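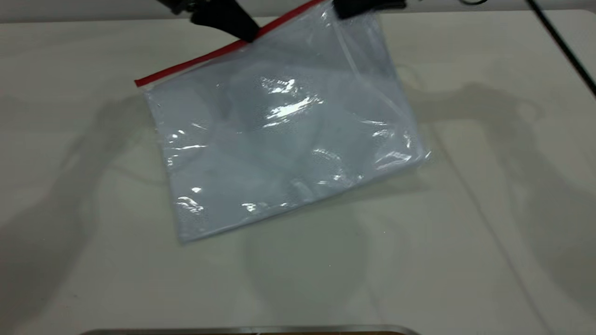
家庭文件与旧物资料的整理及保存：本年度工作记录

本博客自开设以来，以记录家庭资料的整理工作为主。本年度的整理自1月开始，至12月3日告一段落，现将有关情况、做法及尚未解决的问题一并记录如下，供本人日后查阅，亦供有类似需要的读者参考。文中所涉方法均以普通住宅的条件为前提，不适用于专业档案机构，亦不涉及具有文物价值的藏品。凡对材料真伪、年代或价值存有疑问者，应向具备资质的单位咨询。

一、整理的缘起与范围

家中现存文件的来源较为复杂。一部分为日常生活中自然形成的票据、合同、保修凭证及缴费通知；一部分为父母迁居时移交的信件、证书、照片和手写账册；另有少量家用器具的说明书与附件，散存于各处抽屉。历次搬家均未作系统清理，只将原有纸箱整体搬运，因此箱内次序早已与箱面标注不符。标有“书房”字样的纸箱内，曾发现厨房电器的安装图和两册小学作业本，作业本封面上的姓名栏没有填写，至今无法判断归属。

本次整理的范围限于纸质文件、照片及附属于文件的小件物品。书籍、衣物、餐具等不在其列。电子文件因性质不同，只就扫描件的存放作简要说明。

范围的划定在执行中曾作一次调整。原计划将全部照片另行处理，后发现许多照片夹在信件之中，背面的文字与信件内容相互印证，强行分离将导致信息丢失，遂改为随信保存，并在目录中加注。

二、场地与时间安排

整理工作主要在餐厅的长桌上进行。选择该处的理由较为简单，即采光充足，且桌面可以完全清空。每次开始之前，桌面须擦净并晾干，饮料、食物一律移至厨房。这一规定在年初执行得并不严格，一份旧租约因此留下一圈茶渍，此后未再出现同类情况。

时间方面，最初设想利用一个长假集中完成，实际未能实现。阅读旧信所需的时间远超预期，往往一个下午只能处理半盒。其后改为每次固定处理一只文件盒，盒内材料未处理完毕之前不开启下一盒。该办法进度较慢，但桌面始终保持可控，临时有客来访时亦可在短时间内收拾妥当。

夏季湿度偏高的几周内，整理工作暂停。纸张在潮湿天气中容易粘连，旧照片尤甚，此时翻动弊大于利。暂停期间完成了目录表格的设计，并将此前的手写登记录入电脑。

三、分类原则

分类之前，曾参阅若干家务管理类书籍，所载方案大多以颜色或字母为序，形式整齐，然而与家中材料的实际构成并不相合。经反复试行，最终采用以下分类：

身份与资格类，包括户籍材料、学历证书、职业资格及各类证件的复印件；
房屋与居住类，包括购房合同、租约、物业往来文件、装修图纸；
财务类，包括纳税凭证、保险单、贷款文件及重要收据；
医疗类，包括体检报告、病历、影像检查结果；
器具类，包括说明书、保修卡、备用零件及附属小件；
往来与纪念类，包括信件、贺卡、照片、手写账册。

各类之下不再设细目，只按年份先后排列。年份不明者置于该类末尾，以铅笔注明推测依据。铅笔的使用为本次整理的统一要求，圆珠笔和签字笔的墨水有渗透之虞，且无法更正。

分类过程中争议最大的是医疗类。家人认为多年前的体检报告已无参考意义，可以销毁；本人则主张保留。后经协商，保留全部影像检查结果及含有诊断结论的页面，其余常规化验单只保留最近数年。此项决定是否妥当，有待今后检验。就诊时医生是否需要早期材料，因人而异，读者宜结合自身情况判断。

财务类文件的保存年限，各地规定及各类文件的要求均不相同，本文不作具体建议。家中采取的做法是，凡不能确认可以销毁的，一律继续保存。

四、材料与用具

本年度使用的文件盒为Lavoie牌无酸纸板盒，共42只，其中11只用于存放往来与纪念类材料。该盒尺寸略大于常用纸张，取放较为便利，缺点是盒盖偏紧，新盒开启时须用双手扶持，否则盒身容易变形。使用一段时间后，松紧趋于适中。

文件夹选用Trutstead的牛皮纸夹，表面无覆膜，可直接以铅笔书写。曾试用另一种带有塑料脊条的款式，翻阅时手感较好，但塑料部分在书柜内受热后轻微翘曲，故未继续采购，已购入的用于存放菜谱剪报。

票据、零散卡片及小件物品使用透明拉链袋。此类袋的优点在于内容一目了然，封口后不易遗失。选购时应注意袋口的封条是否平直，颜色鲜明的封条便于辨认开口方向，对视力不佳的长辈尤为实用。需要说明的是，普通塑料袋不宜用于照片和信件的长期保存。部分塑料会随时间释放不利于纸张的物质，袋内如有潮气亦难以散出。家中的照片均使用标明适合影像保存的聚酯套，价格虽高，仍认为有此必要。

装订用品方面，原有的回形针、订书钉和橡皮筋全部拆除。橡皮筋的问题最为突出，多数已老化发脆，粘附于纸面，剥离时稍有不慎即带起纤维。对于粘附较牢的残段，没有强行处理，只以一小片无酸纸隔开，留待日后请教专业人员。订书钉的拆除以薄竹片配合进行，先将背面钉脚拨直，再由正面取出。使用通用起钉器虽然省力，却在早期造成过两处撕裂。

标签机选用Baton的手持型号。该机打印清晰，标签背胶适中，贴于纸板盒上数月未见翘角。标签只贴于盒外，不得贴于文件本身。

五、目录的编制

目录以一份电子表格为主，另打印纸本一份，置于首只文件盒内。表格各栏依次为盒号、类别、年份、内容摘要、状况及备注。内容摘要力求简短，例如“与旧邻往来信件”“客厅空调保修及安装单据”，不作逐页登记。

最初曾尝试逐页登记，完成两盒之后即放弃。逐页登记所得的信息量确有增加，但家中成员查找文件时，通常只需知道在哪一盒，取出后自行翻阅并不费时。过于详细的目录反而难以维护，一旦有文件取出未及时归还，登记即与实物不符。

备注一栏最终成为使用率最高的部分。凡听长辈口述而得的情况，均记入此栏，如某封信的写信人与家中的关系、某张照片拍摄时的住处等。此类信息无法从材料本身获得，应当尽早询问。本年度因拖延未及询问而遗憾者已有数项，其中包括一册账本中反复出现的一个简称。长辈中已无人能说明其所指，从金额和日期推断，可能为当时街口的粮店，亦可能为一处合作社。备注中两种推测并存。

目录编成之后，请家人以实际查找的方式试用。试用中发现，“器具类”一名不易理解，家人在寻找热水器保修卡时首先打开的是房屋类。对此没有更改类名，只在两类的盒脊上互相标注参见。参见标注看似琐碎，实际减少了大量询问。

六、扫描件的存放

扫描以信件和照片为主，合计400页，使用Horus平板扫描仪完成。选用平板机型，系考虑到旧信纸多有折痕和缺角，不宜通过自动进纸机构。扫描时不按压折痕，宁可影像边缘略有阴影。

文件命名采用“盒号加年份加顺序号”的形式，不含人名和内容描述。曾有亲属建议以内容命名，便于直接搜索，但内容描述往往因人而异，数月后连命名者本人亦难以回忆所用词语。搜索功能由目录承担，文件名只求唯一、稳定。

扫描件保存于两块移动硬盘，分别存放于家中和一位近亲处，每年核对一次。核对的方法为随机打开若干文件，确认能够正常显示。纸质原件在扫描之后仍予保留，扫描件只作日常翻阅之用，以减少原件的取放次数。

对于涉及他人隐私的信件，扫描件不予分享。部分写信人仍然健在，其信中所谈多为私事，收信人保存信件并不意味着可以任意传阅。家族群中曾有人提出将全部旧信制成影集分发，经说明后改为只收录照片，且事先征得照片中在世者的同意。

七、器具类小件的处理

器具类的整理原以为最为简单，实际耗时不少。说明书与器具之间的对应关系多已中断，家中留有数种早已不用的家电的说明书，而正在使用的烤箱反而缺少说明书。清理时逐一核对型号，凡器具已经处理的，相应说明书一并回收。

备用螺丝、垫片、钥匙、转接头等小件，逐袋分装，并在袋内放入一张写明用途的纸片。纸片应置于袋内，不宜仅在袋外书写，袋面的字迹经摩擦容易脱落。无法确认用途的小件集中于一袋，保存期限暂定为一年，届满仍无人认领者即行清理。该袋现已相当饱满，其中仅钥匙即占大半。家人曾逐一试过家中各处锁具，只找到一把能够使用，为储物间旧柜所配，而该柜多年来从未上锁。

封装时应将袋内空气轻轻排出，使其平整，以便竖立排列于盒内。袋与袋之间不宜过紧，留有一指余量，取放时不致带出相邻的袋。尖锐小件宜先以厚纸包裹，再行装入。

电池不得与其他小件一并存放。在一只旧相机的附件盒中，曾发现漏液电池一组，盒内的说明书已被腐蚀，无法阅读。此后所有器具在收存之前均取出电池，此项已列入家中惯例。

八、存放位置

文件盒现存放于走廊尽头的内置壁柜。该处不靠外墙，温湿度变化较小，亦无阳光直射。此前存放于阁楼，夏季闷热，冬季寒冷，部分照片已有卷曲。地下室同样经过考虑，因有水管通过而未予采用。

壁柜最下层离地留有空隙，不放置文件，以防意外漏水。常用的财务类与房屋类位于视线高度，纪念类位于上层。上层盒子取放时须使用踏凳，家中年长者不便自行操作，现由其他成员代取。此安排不尽理想，拟于明年将纪念类中长辈最常翻阅的几盒调至中层。

证件原件及房屋权属文件另存于防火保险箱内，目录中只注明“另存”，不写具体位置。需要提醒的是，防火箱的密封性较好，内部湿气不易散出，应定期开启通风，并检查干燥剂。本年度中检查时，箱内一份文件边缘已有轻微波纹，晾置后大致恢复平整。

九、销毁与移交

整理过程中确定不再保存的文件，分为两类处理。载有姓名、住址、账号等信息的，以碎纸机销毁；其余作废纸回收。碎纸机连续使用时间不宜过长，家中所用机型较小，每次运行7分钟即须停机散热，因此销毁工作分多次完成。

决定销毁与否，较销毁本身更费思量。父母保存的各年贺卡数量甚多，许多只有印刷文字和签名。初次筛选时拟仅保留有手写内容者，征求母亲意见后，全部予以保留。贺卡本身占用的空间不大，不到两盒，没有必要为此引起不快。整理工作的目的在于便于查找和妥善保存，并不以减少数量为考核标准，这一点在工作开始时认识不足，特此补记。

另有部分材料移交给相关亲属，包括姑母一家的旧照片及表亲的学籍证明。移交之前均作扫描登记，并在目录中注明去向。其中一包照片在移交后又被退回，理由为对方住处狭小，希望仍由本处代管，现已恢复原盒号。

十、尚待解决的问题

截至目前，仍有以下事项未能完成。

一是手写账册的装订。两册账本的缝线已断，书页散开，现以棉带轻轻束缚，平放保存。是否重新装订，尚未决定。自行缝订有损坏原孔之虞，送交修复则费用不低，且须离家较长时间。

二是热敏纸票据的褪色。近年的收据多为热敏纸，保存数年后字迹几不可辨。重要者已复印于普通纸上，但早期部分已无法挽回，包括一台洗衣机的购买凭证，致使保修期内的维修未能顺利办理。今后凡大件购置，应于当日复印或扫描。

三是新增文件的归档。整理完成的部分秩序良好，而本年度新产生的文件又在玄关的托盘中堆积。现拟于每月缴纳水电费时一并归档，试行两月，执行情况一般。托盘的容量有意选择较小者，以便堆满时不得不处理。

四是方言信件的解读。部分信件夹用方言字词，年轻一代难以读懂。已请长辈朗读并录音，录音文件与扫描件同名保存。现已录完一盒，余下部分视长辈身体及兴致而定，不作进度要求。朗读时长辈常由信中一事谈及其他，所谈内容往往比信件本身更为丰富，因此录音一般不予中断，亦不剪辑。

上述事项的进展，将在本博客陆续更新。关于棉带的系法及聚酯套的尺寸选择，已有读者来信询问，拟另文说明。来信请使用页面底部的联系表格，涉及个人文件内容的照片请勿随信附寄。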